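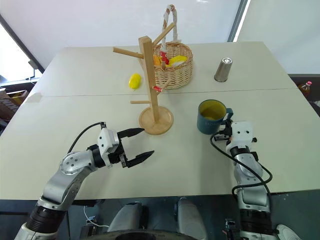

From: Obsa Nigatu
To: the list
Subject: Re: Open day at Povero, worth the drive?

Hi all,

Sorry for the slow answer, I wanted to get home and eat something before typing this up. Quoting the original so people don't have to dig:

> Has anybody on the list been to one of the open days at Povero? They have
> one coming up in February and I'm trying to decide whether to take my two
> nephews (9 and 13). The web page is all about the building and says next
> to nothing about what you get to see. Do the robots do anything, or is it
> a row of posters and a guy with a laptop? Also, is there parking, and can
> you ask questions or is it one of those tours where you get herded along?
>
> Thanks in advance,
> Marit

Marit, take them! I went this time with my sister and we stayed until they started stacking the chairs. Let me go through your questions, though I'll probably wander.

Yes, the robots do things. The one I spent the most time at was the two-arm table, which they call Mistance (I asked what it stood for and got three different answers from three people, so I gave up). It's a big pale table with two silver arms reaching in from your side, and on it they put ordinary kitchen stuff. A little wooden mug rack with pegs, a teal mug that's yellow-green inside, a metal tumbler, a lemon, and a wicker basket with a tall handle that looked like it came straight from somebody's Easter. The job is to get the mug onto the rack. The right gripper goes in at the handle and the left one opens up next to the base of the rack, and then you stand there holding your breath like it's a penalty kick.

I had no idea how hard a mug is! The woman running the table explained that the handle is the whole problem. The gripper has to come at it from a side where the fingers fit, and then the mug has to be turned so the loop faces the peg, and the peg on that rack points up at an angle, so "close enough" gets you a mug that slides right back off. My sister asked why they didn't just use a shelf. The answer was that they do shelves too and the shelf is boring now. Fair.

I watched nine or ten tries. Most of them ended with the mug hanging up and people clapping, a couple ended with the mug put down again on the table very politely, as if the arm had thought better of it. One time the rack got nudged and everything had to be set up again. The kids in front of me liked that one best, so I expect your nephews will too. They told us they had logged 2401 tries at the mug job before the open day, and that they move the objects around between runs so it can't just learn one set of motions by heart. A boy asked if he could choose where the lemon went and they let him. He thought about it for a long time.

The other things, quickly. Ejigu is the one in the side hall, a single arm that folds towels. Slow, and there was a line for it, and I'd say see it early or skip it. There's a talk in the upstairs room, 37 minutes by my phone, which was longer than my sister wanted and shorter than I wanted. The speaker was good on why the arms move at the speed they do with visitors around. If the 9-year-old gets restless I'd send one adult up and keep the other at the tables. There is also a station where you get to steer an arm yourself by holding a matching pair of handles. You get 5 minutes each and you sign up on a sheet by the front desk, so DO THAT FIRST. We didn't, and by the time I found the sheet every line was taken. I'm still sore about it. The minimum age is ten, I think, but please check that with them, I only half heard it.

Questions: ask away, nobody herds you. The staff at the tables seem to like being asked things, and they'll tell you what doesn't work as well as what does. I asked whether it could handle a glass mug and the answer was a flat "no, not well, the cameras have trouble with clear stuff." I liked that a lot better than a sales pitch. I also asked if the lemon was real, and was told it depends on the day.

Parking is the weak spot. The lot at the building is small and was full when we pulled in at 10:30. We ended up behind the Grukberg garden center and walked, maybe ten minutes, with no sidewalk on the last bit. The garden center people didn't seem to mind but I bought a bag of potting soil on the way back out of guilt. They let in 180 people for the morning and the same again after lunch, and you need to book a slot even though it's free. The afternoon looked calmer to me when we came back down from the talk.

Food: coffee and packaged cookies, no lunch. Bring sandwiches. There are benches along the side of the building that get the sun, if there is any in February.

One more thing I forgot — it's louder than I figured, mostly from people and the hard floor, the arms themselves make more of a whirr. If either kid is bothered by noise, the upstairs hallway is quiet and has a window over the main floor, so you can still see the tables.

If anybody else from the list is going, my sister and I are thinking of going back for the February one, if only so I can get my name on that sheet. We have two free seats in the car from the north side. Write me off-list.

Obsa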